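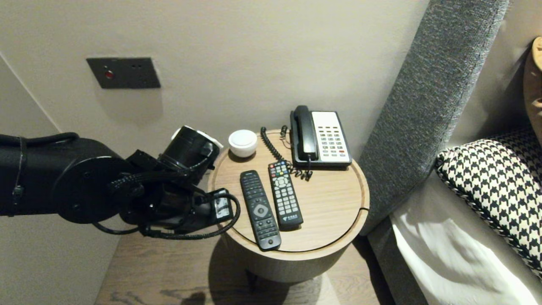 What is on a bedside table, and how does each thing work?

A bedside table is a small table that stands next to a bed. In a hotel or guest room it often holds a telephone and the remote controls for the television. This page explains how these things work. Words marked with a star are in the word list at the end.

The table

Bedside tables can be square or round. A round one has no corners to bump into in the dark. Some round tables have a rim, which is a slightly raised edge running all the way round the top. A rim stops a pencil from rolling off on to the floor.

The top should be close to the height of the mattress. A person lying down can then reach it with a bent arm. If the table is much higher, the arm has to lift; if it is much lower, the person has to lean out of bed.

The remote control

A remote control sends orders to a television without a wire. Most remotes do this with infrared* light. Infrared is a kind of light that human eyes cannot see.

When you press a button, a soft pad under it touches a circuit board. A chip on the board works out which button was pressed. It then makes a tiny lamp at the front end of the remote flash on and off very quickly. Each button has its own pattern of flashes - this pattern is called a code. A sensor on the television reads the code and carries out the order.

Two remotes on the same table usually control two different machines. One may belong to the television and the other to a box that receives the channels. They use different codes, so the television takes no notice of the wrong one.

Many remotes have the same groups of buttons:
Number keys, for choosing a channel.
A ring or round pad, for moving up, down, left and right through a menu.
Red, green, yellow and blue buttons, whose jobs change with what is on the screen.

Infrared light travels in straight lines and does not pass through a blanket or a book. If the television does not respond, check first that nothing is in the way. Then ask an adult to check the batteries.

The telephone

A desk telephone has two main parts. The base has the keypad. The handset is the part you hold, and it rests in a hollow called the cradle.

The handset contains a microphone at one end and a small loudspeaker at the other. The microphone turns the sound of your voice into an electrical signal. The loudspeaker does the opposite job and turns a signal back into sound.

Lifting the handset releases a switch in the cradle. This tells the telephone system that you want to make a call, and you hear a steady hum called the dialling tone*. Putting the handset back presses the switch down and ends the call.

Each number key makes two musical notes at the same time. The pair is different for every key. Equipment at the other end of the line listens to the notes and works out which number you want. In a large hotel, room 359 can often be called by pressing just 3, 5 and 9.

The curly cord

The cord between the handset and the base is wound into a coil, like a spring. A coiled cord stretches when you pull it and shrinks when you let go. It takes up less space than a straight cord of the same full length.

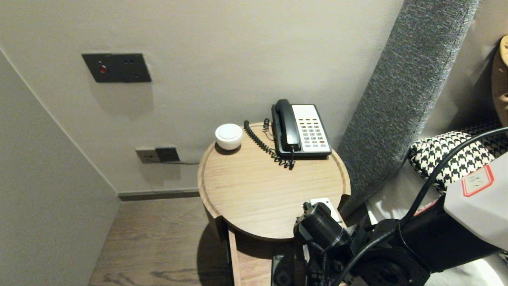 Ours at home always ends up in a knot, wrote one young reader, and asked whether that could break the telephone.

A few twists do no harm, but they make the cord shorter. The twists appear when the handset is turned over each time it is picked up and put down. To remove them, hold the cord near the base, let the handset hang down, and wait until it stops spinning. Keep it well clear of the floor.

Try it yourself

You need a piece of string 46 centimetres long and a pencil.
1. Lay the string out straight and measure it.
2. Wind it round the pencil with the turns touching.
3. Measure the length of the wound part along the pencil.
4. Write down both lengths and compare them.

Word list

Dialling tone: the hum that means a telephone is ready for a call.
Infrared: light that people cannot see but can sometimes feel as warmth.

Perley Young Readers, April 2018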